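Wurkstead brings tray-and-rack bench sets to schools and repair rooms

Rikesberg, January. Anyone who has ever shared a workbench knows how quickly a tidy table can turn into a hunt for the one part you had in your hand a minute ago. Wurkstead is delighted to announce its new bench sets, built around black plastic trays, a ribbed rack and a good, generous stretch of table.

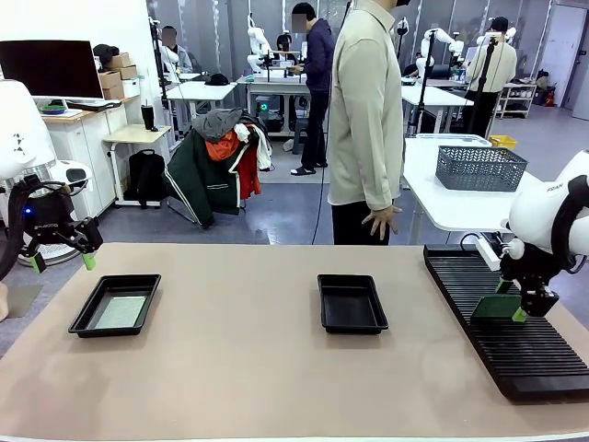 How many trays does a person need to get started?
Two will do nicely for most small jobs, one for the work at hand and one kept free for whatever comes off it.

The first 200 sets go out this month from our Fullberg storeroom, and our friends at Van Rooij will look after deliveries (thank you, all of you!). Each tray has a raised rim, so a circuit board and its little bits and pieces have a home of their own while you go off and find the kettle.
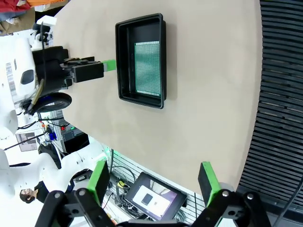
Josefien Wouters
Bench Products Lead, Wurkstead

"We tried the sets for 30 weeks before we felt happy putting our name on them, and I still move my own trays about every morning," Josefien writes. "People should set up a bench the way they like it."

Schools and repair rooms can ask for a set at the Wurkstead front desk in Rikesberg, extension 735, until 4 in the afternoon.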